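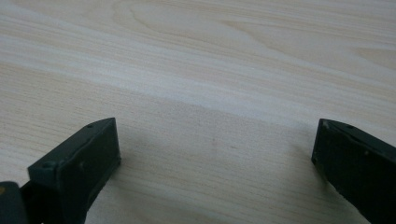
Pale wood tabletop with arched grain giving way to straight lines.

Refinishing a Light Wood Tabletop with Hardwax Oil

This procedure covers indoor tables with a worn clear finish. It does not apply to paper-thin veneer, which can be sanded through in seconds.

Materials

Sandpaper in 120 and 180 grit, a random orbital sander, a vacuum with a brush head, a white nylon pad, lint-free cloths, and hardwax oil. I use Zorero Clear. A 500 ml can covers most dining tables with some left over.

Procedure

1. Wash the top with mild soap and water. Let it dry overnight.
2. Sand with 120 grit until the old finish is gone. Keep the sander flat and moving. Pressing down leaves swirl marks that show up once oil is applied.
3. Repeat with 180 grit. Do the last pass by hand, along the grain. Stop at 180. Finer grits close the surface and the oil will not soak in evenly.
4. Vacuum, then wipe with a dry cloth.
5. Stir the oil. Do not shake it.
6. Spread a thin coat with the nylon pad, working one section at a time. Wipe off all excess within 7 minutes.
7. Apply a second thin coat the next day.

Spread used cloths flat outdoors to dry. Oily rags in a pile can catch fire on their own.

Keep water off the surface for a week. Recoat when drops no longer bead.

Simone Queiroz
Updated 2018-10-31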